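**Site:** Orellana Community Library, ground floor and lower level
**Type of inspection:** Semiannual fire and general safety
**Date of inspection:** January 5, 2022
**Previous inspection:** November
**Floor area covered:** 1,719 square feet public, 800 square feet staff and storage

Ratings used: S (satisfactory), C (correction needed), N/A (not applicable). Items rated C must be closed out in writing before the next scheduled inspection unless a shorter period is stated in the comment.

## 1. Exits and routes

- [x] Main entrance doors open fully and latch. **S**
- [x] Exit signs lit at all public doors. **S**
- [ ] Rear corridor clear to full width. **C**
 Comment: Two book carts and a stack of flattened cartons were stored against the east wall. The carts were moved during the inspection. The cartons are to be taken to the recycling enclosure on the same day they are emptied. This item was also rated C in November.
- [x] Stair treads and handrails secure. **S**
 Comment: The nosing on the third step from the bottom has been refastened. No movement under foot pressure.
- [x] Posted occupancy limit of 51 displayed in the meeting room. **S**

## 2. Fire protection

- [x] Extinguishers mounted, charged and tagged. **S**
- [ ] Access to extinguishers unobstructed. **C**
 Comment: The unit beside the periodicals shelving is hidden from the reading area by a display stand. Move the stand or install a projecting sign above the unit. Period for correction: 14 days.
- [x] Alarm panel shows normal status. **S**
- [x] Monthly alarm test log complete. **S**
 Comment: Entries are complete, but two are initialed in pencil. Use ink.
- [ ] Emergency lights operate on test button. **C**
 Comment: The lower-level unit nearest the boiler room dimmed within the first minute. Replace the battery. The remaining units held for the full test.

## 3. Electrical

- [x] Panel doors closed and circuits labeled. **S**
- [ ] No extension cords in permanent use. **C**
 Comment: One cord supplies the label printer behind the circulation desk. A fixed outlet was recommended at the previous inspection. A quote from Hostum Electric is on file and awaits approval.
- [x] Portable heaters absent from staff areas. **S**
- [x] Cover plates intact. **S**

## 4. Storage and chemicals

- [x] Cleaning products in original, labeled containers. **S**
- [x] Safety data sheets available. **S**
 Comment: The sheet for Kiltorus floor cleaner is an older edition. Request the current one from the supplier and discard the copy in the binder.
- [x] Upper shelving in storage room anchored. **S**
- [ ] Load limits posted on compact shelving. **C**
 Comment: The 1,000-pound bay limit is posted on the north run only. Post the same notice on the south run.

## 5. Furniture and public areas

- [x] Reading chairs stable, with no loose joints. **S**
- [x] Tabletops free of splinters, lifted edges and protruding hardware. **S** 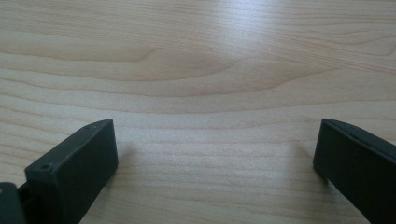 - [x] Table legs and fasteners tight. **S**
 Comment: Bolts are to be checked again after the reading area is rearranged for the spring program. Staff should lift tables from both ends when moving them and should not drag them across the carpet seams.
- [ ] Step stools in good repair. **C**
 Comment: The stool in the children's section has lost one rubber foot. It was removed from use and tagged. Do not return it to the floor until the foot is replaced.
- [x] Window blind cords secured out of reach of children. **S**
- [x] Floor mats flat, with no curled edges. **S**
- [ ] Periodic cleaning of ceiling vents. **C**
 Comment: Dust has collected on the return vent over the photocopier. Add the vent to the Imano Building Services cleaning schedule.

## 6. First aid and records

- [x] First aid kit sealed and within date. **S**
- [x] Incident log available at the desk. **S**
 Comment: No entries since the previous inspection.
- [x] Evacuation plan posted on both levels. **S**
- [ ] Evacuation drill held within the past six months. **C**
 Comment: The November drill was postponed and has not been rescheduled. Hold the drill during open hours and record the time taken to clear both levels.

## Follow-up

The rear corridor, the extension cord and the evacuation drill are to be treated as priority items. Written confirmation of each correction should be attached to this checklist and kept in the safety binder at the circulation desk. Photocopies are acceptable for contractor invoices.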